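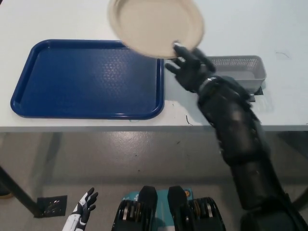 Menaka Dissanayake escreveu a perguntar se vale a pena ter um tabuleiro de plástico na mesa, quando já há escorredor no lava-loiça e os pratos acabam todos no mesmo armário. Vale, sobretudo em cozinhas pequenas, onde a bancada está sempre ocupada. O tabuleiro serve de paragem entre o escorredor e o armário, ou entre o armário e a mesa do almoço, e evita andar com pratos na mão à procura de sítio.

O método que se segue é o que usamos em casa e na copa da associação, com poucas adaptações.

O que é preciso

Uma mesa ou bancada livre, de preferência clara, para se ver a sujidade.
Um tabuleiro de plástico com rebordo. O fundo com relevo segura melhor a loiça do que o fundo liso.
Um cesto pequeno de plástico, com as paredes perfuradas, para talheres e peças soltas.
Dois panos secos, um para a loiça e outro para a mesa.

Preparar a mesa

Passe primeiro o pano na mesa toda. Numa superfície branca ficam sempre cabelos, fios e migalhas que só se notam quando já estão colados ao fundo de um prato. Um pano ligeiramente húmido apanha-os melhor do que um seco, mas depois é preciso enxugar.

Ponha o tabuleiro do lado da mão com que trabalha menos e o cesto do outro lado. Para quem é destro, tabuleiro à esquerda e cesto à direita. O tabuleiro pode ficar perto da borda da mesa, desde que assente por inteiro. Se ficar com um canto de fora, tomba assim que levar peso desse lado.

Deixe uma faixa livre entre os dois. É aí que se pousa o pano e que se resolve o que não cabe em lado nenhum.

Pôr os pratos no tabuleiro

Pegue no prato pela borda, com o polegar de um lado e os outros dedos do outro. Com a mão espalmada por baixo não há maneira de o pousar sem o largar de alto.

1. Incline o prato e veja as duas faces. O rebordo enrolado, quando existe, guarda água na parte de baixo.
2. Passe o pano no rebordo e depois no fundo.
3. Baixe o prato até o lado mais afastado tocar no tabuleiro e só então deite o resto.
4. Ponha primeiro os pratos rasos, depois os fundos, cada tipo na sua pilha.

Uma pilha não deve passar de 2 dedos acima do rebordo do tabuleiro se este for para transportar. Se for para ficar parado na mesa, pode ser mais alta.

Os pratos de acabamento mate mostram menos as marcas de água, mas prendem mais a gordura. Se ao passar o dedo sentir resistência, o prato volta para a água. Os brilhantes são o contrário, lavam-se bem e ficam manchados se secarem ao ar.

O que vai para o cesto

Talheres, tampas pequenas, o descascador, as molas dos sacos. Copos não, porque batem uns nos outros. As paredes perfuradas deixam passar o ar, e por isso o cesto aceita peças que ainda estejam um pouco húmidas. O tabuleiro não, a água fica presa no relevo do fundo.

O nosso cesto leva cerca de 800 gramas de talheres sem abaular. Com mais do que isso convém pegar-lhe por baixo.

Levar para o armário

Leve primeiro o tabuleiro e volte para buscar o cesto. Parece mais demorado do que levar tudo de uma vez, mas as duas mãos fazem falta. Pouse o tabuleiro junto do armário antes de abrir a porta.

Os pratos acabados de secar vão para o fundo da pilha do armário. Assim os que estavam em cima também se usam, e o serviço gasta-se por igual.

Limpar o tabuleiro

Uma vez por semana, água morna, detergente e uma escova macia. O pano não entra nos relevos. Esfregue em círculos, passe por água e deixe a secar de pé, encostado à parede. Os cantos arredondados limpam-se sem dificuldade. Não use palha de aço, risca o plástico e a sujidade agarra-se aos riscos.

Dúvidas que chegaram depois

Arif Munshi perguntou se pode usar um tabuleiro de metal. Pode, com um pano dobrado no fundo por causa do barulho e das lascas.

Kazimír Koubek tem a mesa encostada à janela e queixa-se do reflexo no plástico, que não o deixa ver se o fundo está molhado. Passe a mão, é mais rápido.

Texto revisto em 5 de fevereiro de 2023. A parte dos copos fica para outra página.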